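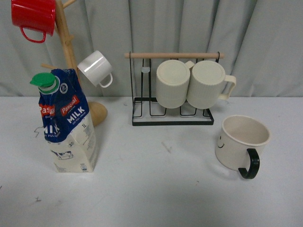

Mug station at the Dullovo site, with tree, rack and milk carton.

Ticket category: Equipment planning
Status: Awaiting budget approval
Priority: Normal

Issue reported
The requesting team asked for a second gripper set for the Galbraith cell. The original request listed flat-sided cartons only. The mug tasks were added afterward, and the quote from Drilel does not cover parts suited to curved handles or ribbed mugs.

Log entry 1
Purchasing compared the quote with the current task list. Two kinds of mug storage are now in use, a wooden tree with angled pegs and a black wire rack with a wooden dowel across the top. The quoted fingers open to 80 mm. The requesting team has been asked to measure the widest mug and the one-liter carton before the order goes forward.

Log entry 2
Jetus offers a longer finger with a soft pad, sold in packs of five. Delivery is 14 working days from receipt of the purchase order. Spare pads are billed separately and must be entered under consumables — the equipment line will not accept them.

Log entry 3
The budget office approved $200 for replacement mugs and racks. This amount may not be applied to grippers. A separate request is required for the fingers, with both quotes attached.

Action required
Please submit the measurements and the revised request by noon on Friday. Requests received after that time will be held for the September review. The ticket will remain open until a purchase order number has been entered.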